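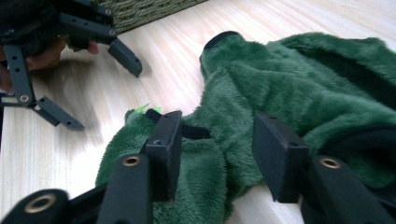 COURSE NOTES / Care of Household Textiles / Session 6

Pile, Plush and Dress-Up Clothes: Folding and Putting Away

Notes by In-ho Na, Karkeva Evening School, Latamgate

Welcome back, everyone, and a special welcome to those of you who missed the wool session and came back anyway. These notes cover what we went through at the table on Thursday, plus a few things I ran out of time for because I talked too long about mothballs (I know, I know). Please read them before you bring your own pieces in, and write in the margins as much as you like. The wide margins are there for that.

Up to now we have been working with flat things: sheets, tablecloths, shirts, a sweater or two. A shirt wants to be a rectangle, more or less, and after a few tries your hands know where the rectangle is. Fuzzy things are a different kind of company. Take the dark green plush at the top of these notes, with its little lime-green spikes. It might be part of a costume or it might be a soft toy, and for our purposes I don't mind which, but look at how it sits on the floor in loose creases, with the fabric folding over at the dark-rimmed opening and a bit of black lining showing inside. There is no obvious corner to pick up. That is the whole difficulty of this session in one heap, and I am very fond of it.

1. What pile is, and why it mats

Pile is the part of a fabric that stands up from the backing. Terry towels have it in loops, velvet has it cut very short, and the long shaggy fleece used for animal suits, bath robes and stuffed toys has it cut long. The longer it is, the more it leans, tangles and holds on to whatever it meets. You will have noticed this if you have ever put a fuzzy robe down near a dog.

Most of the plush you will meet at home is polyester. It is strong, it dries quickly, and it does not much mind water. What it minds is heat. The tips of the fibers soften in a hot dryer, stick to their neighbors, and then set that way as they cool, and that is where the crunchy feeling comes from on an old stuffed bear. Rubbing does something similar more slowly: elbows, seats, the place where a child always holds on. A little matting in those spots is ordinary wear and you should not feel bad about it. I have a robe at home that is matted from collar to hem and I would not part with it.

You can often bring back pile that is only pressed flat. Pile that has been melted, I'm sorry to say, is going to stay as it is. To tell the difference, wet a fingertip, stroke against the lie of the fabric, and see whether the fibers separate. If they do, carry on to the brushing notes. If they stay in hard little clumps, clean it and love it as it stands.

2. Looking it over before you fold

Several of you asked why I fuss so long before the first fold. It's partly temperament. But a dress-up piece may be shut in a box from one February to the next, and a small problem has a great deal of time to itself in there.

Lay the piece on a clean surface with the front facing down. A swept floor is perfectly good, and for something bulky I prefer it to a table, where half the weight slides off the side while you're busy with the other half. Then go over it in this order:

- Openings. Run a finger around the inside of the neck, wrists or whatever openings there are. The edging takes all the pulling, so that's where the stitches go first.
- Lining. Reach in and smooth it out flat. A lining that has ridden up inside will make a lump, and you'll be fighting that lump at every fold without knowing what it is.
- Straps, bands and ties. Bring them to the outside or tuck them fully inside, whichever suits the piece. Half in and half out, they catch.
- Anything that sticks up. Ears, tails, fins, horns, spikes. Squeeze each one gently to find out if it's stuffed, stiffened, or just a bit of folded fabric.
- Closures. Close zippers. Close hook-and-loop tape most particularly, and check that it has closed on itself and not on the fur.

I'll repeat that last one, as I did in class. Open hook tape and long pile should never go into a box together. Anyone who was here when I spent a good part of the evening picking apart a lion's mane will remember why.

3. Brushing

Use a soft, clean brush. A baby's hairbrush is lovely for this, and a pet brush will do if the wires have rounded ends. Hold the fabric flat with your other hand, close to where you're brushing, so that the pull goes into your hand and not into the seam. Short strokes, starting at the tips, just as you would with tangled hair. Work with the lie first, then lightly against it, then with it again.

If the pile is stubborn, mist it with plain cool water and wait a few minutes. Please don't iron it. Please don't iron it through a cloth, either. Mrs. Shetty in the back row was kind enough to bring in the results of doing so, and we passed them around with great sympathy.

Everything must be thoroughly dry before it is put away, the lining as well as the outside. Put your hand in and leave it there while you think about something else. If it feels cooler than the room, give it another night on the rack.

4. Folding around the spikes

Now to the part you came for. The rule for flat clothes is to fold along the seams. The rule for pieces with ridges and spikes is to find the part that must not be crushed and let that decide everything else. I call it the spine of the piece, even when it's a pair of ears.

For a one-piece suit with a ridge down the back:

Start face down, ridge up. Fold one arm in across the back, stopping short of the ridge. Fold the other arm in from its own side, again stopping short. Bring the legs together and fold them up toward the shoulders in one loose turn, with a rolled towel inside the bend so that you get a curve where you would otherwise have a crease. If there's a hood, let it come last and lie it loosely over the top, with tissue in the crown.

If the ridge is long, it will have to bend somewhere. Choose a gap between two spikes, and put the towel there. Stuffed spikes can lean on one another quite happily. Stiffened ones would rather not, and a twist of tissue on each side will keep them company.

For small pieces such as capes, hats, mitts and tails, don't fold at all if you can help it. Roll them, pile side out, loosely enough that you can slip your hand into the middle of the roll.

For soft toys, there's nothing to fold, of course, but there is a right way to lay them down. Put them on their backs or sides, never with another toy sitting on the face. I have no scientific grounds for feeling strongly about the face. I just do.

A word about effort. Your first attempt will look like a sleeping animal and your second will look like a sleeping animal in a slightly better mood. Plush springs back, and you're not aiming for the tidy stack we made with the pillowcases. If it goes in the box without being pushed, it's folded well enough.

5. Boxes, bags and labels

A roomy cardboard box lined with an old cotton sheet is what I use. Cotton bags are very good. Plastic bins are fine in a dry closet, provided the contents went in dry. Vacuum bags I would keep for comforters; long pile comes out of them looking sorry for itself.

The heaviest piece goes at the bottom and the spikiest on top. Write the label before you close the lid, and say what's inside in words the whole household uses. "Green monster, mitts in the hood" will be far more useful to you next winter than "costumes, misc."

To bring next time

One fuzzy item of your own, clean and dry. A soft brush. An old towel you don't mind rolling. The school has tissue. Room 19 will be open early for anyone who wants to use the big floor space, and the reading for the next session, on feathers and trimmings, starts on page 128 of the Celum workbook. Bring your questions from the wool session too, as I owe three of you an answer about cedar.

Notes revised 14th May

18 shares

More from this course
Session 5: Wool, Moths and Patience
Session 4: Fitted Sheets Without Tears
Session 3: Collars, Cuffs and Hangers
Session 7: Feathers and Trimmings (coming soon)

Karkeva Evening School, Latamgate | Contact the office | Copyright Karkeva Evening School | Back to top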